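The gripper bake-off proves less than you think

Every few months somebody sends me a comparison of robot grippers and asks which one to buy. The comparison is nearly always a table. Down the left side are the names, and across the top are things like stroke, grip force, weight and success rate. The success rate is in bold. People scroll straight to it, and I don't blame them, but I have come to think it is the least useful number on the page.

The one that set me off this time was posted by a small integrator called Skinstead. They ran two parallel-jaw grippers, the Grilitz and the Marras, through the same set of pick tasks. The Grilitz scored 83 percent. The Marras scored 74. By lunch people were writing about the Marras as if it had been recalled.

I asked for the test notes, and to their credit they sent them. The Grilitz had been run by the person who wrote the grasp code, on the arm she used every day. The Marras went on afterward with the same approach angles and the same closing speed. Nobody had retuned anything. In the notes this is called "keeping conditions equal." It is a strange kind of equal. If I lend you my shoes and then beat you in a race, we have learned something about my feet.

Firouzeh Asadi, who I have argued with about this for years, thinks I'm being unfair. Her view is that most buyers won't retune either. They will bolt the thing on, run the sample program and live with what they get, so a test that does the same is closer to real life than anything I'd design. I take the point. But then the test should say so at the top, and it should use the sample program that came with each gripper. Skinstead's did neither.

My bigger complaint is about what gets left out. Fingertips wear. The pads peel, the corners chip, and a grip that was fine in July starts to slip on the same part by winter. I have never seen a column for this. Vendors test with fresh tips and reviewers test with whatever the vendor sent, so both of them are measuring the best afternoon of the gripper's life. The people who own one for two years are measuring something else, and they don't publish.

Then there is the camera. A lot of the newer comparisons mount a small one at the wrist and let the controller work from that view, and when a pick fails it goes down as a gripper failure. Was it? Sometimes the jaws closed exactly where they were told to and the part was somewhere else. I went through a batch of failed picks with Aisyah Ginting last month and we disagreed on a good share of them, with the video right in front of us. She called them bad grasps. I called them bad aim. We were both guessing.

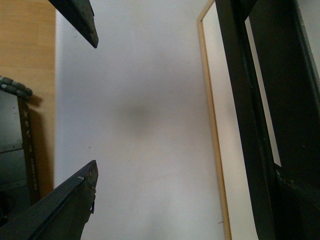
A decent comparison would separate those two things before it printed a single percentage. It would log where the arm thought the part was, where the part was, and what the fingers did about it. That is dull work and it makes for an ugly table. It also means the gripper with the lower score might turn out to be the better gripper attached to a worse pair of eyes, and I can see why a company selling the whole package would prefer not to find out.

Grammont, who make the controller in the Skinstead test, advertise 80 percent success "across grippers." I have read that line many times and I still can't tell you what it means. Which grippers? Tuned by whom? With tips how old? If the answer is that it's an average, then I would like to see the worst one, because that may be the one I already own.

I am not against testing. I would much sooner have Skinstead's table than a brochure, and they answered my email, which puts them ahead of most. But when someone asks me what to buy, I now tell them to borrow one, put it on their own arm with their own parts, and leave it there long enough for the tips to look bad. Then count the drops. Anyone who won't lend you a gripper for that long has told you something too, and you can put it in whatever column you like.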